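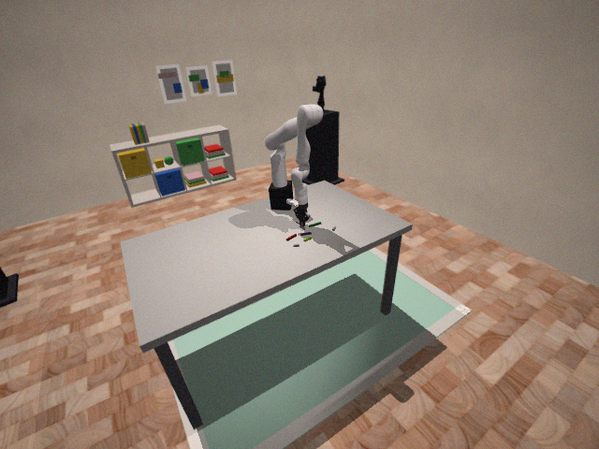
*Robot arm with a black gripper, simulated room.*

# Writing a background chronology for a country paper

July 27, 2019

A background chronology is the list of dated events that goes in front of a paper on a country's politics or foreign relations. Readers use it to check where they are. Writers use it to find gaps in their own argument. These are the steps we follow for papers in the Flidell regional series, and they work for a term paper too.

## 1. Fix the start date

Write down the main question of the paper in one sentence. Then pick the earliest event that the answer depends on. If the paper is on why a border treaty failed, the start is usually the treaty before it.

Don't start at independence out of habit. A paper on the Losach water dispute doesn't need the founding of the state. It does need the first survey of the river, even though that came a generation before the dispute had a name.

## 2. Collect entries without sorting them

Go through your sources one at a time and record every dated event that touches the question. Each entry gets four things:

- the date, as exact as the source gives it
- one sentence on what happened
- the source and page number
- a tag: domestic, neighbor, or outside power

We keep entries in Masix, but a spreadsheet does the same job. Put the date in a column of its own, written year first, or the sort in step 4 will fail.

Expect far more entries than you can print. A first pass of 100 is normal for a country paper.

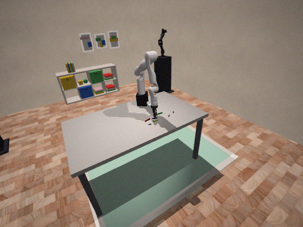

Keep the wording flat at this stage. "Parliament dissolved" is an entry. "Parliament dissolved in a desperate move" is an argument, and it belongs in the body of the paper where you can defend it.

## 3. Check the dates against a second source

Newspapers often give the date of the report instead of the date of the event. Memoirs are worse. For every entry you might print, find a second source that didn't copy from the first. Official gazettes are good for laws and appointments. They are poor for protests, strikes, and anything the government of the day didn't want on record.

If two sources disagree, write both dates in your notes. In the printed version use the wider one. "March" is better than a day you can't support.

Watch for these:

- laws, which have a date of passage, a date of signature, and a date they take effect
- elections held in stages
- ceasefires, which may be announced on one day and begin on another
- countries that used a different calendar for part of the period

## 4. Sort and look at the tags

Sort by date and read down the tag column. If there are long stretches with only domestic entries, ask whether the neighbors were really quiet or whether your sources were all written in the capital. In our draft on Sukprasert the first sort showed 9 domestic entries in a row. The missing ones were in trade records from across the border, and two of them changed the order of events in the paper. 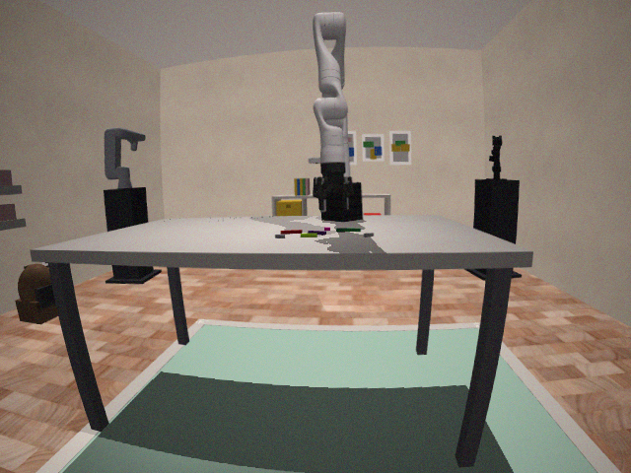 *The table and arm from close to tabletop level.*

## 5. Cut

Twenty entries is the limit for a paper of ordinary length. Cut in this order:

1. events the body of the paper never mentions
2. meetings and visits that produced no decision
3. changes of minister, unless the minister appears by name later
4. repeated events of one kind, which can be joined in a single entry with a range of years

After the first two cuts the Losach list was down to 11 entries — short enough to fit on one page beside the map.

Save the full list somewhere. Reviewers ask about missing events, and you will want the page numbers. 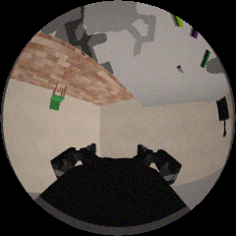

Read what is left from top to bottom without looking at the paper. Two events placed next to each other look like cause and effect, whether or not you meant it. If a riot follows a price rise by a week and you have no evidence that links them, say so in a note under the list.

## 6. Format

Date on the left, sentence on the right. Use the past tense or the present tense, but pick one for the whole list. Spell place names the way the body does, and give an older name in parentheses the first time only. Sources go in endnotes, one per entry.

Update the chronology last, after the final edits to the text. If a date changes in one place, search for it in the other before sending the file.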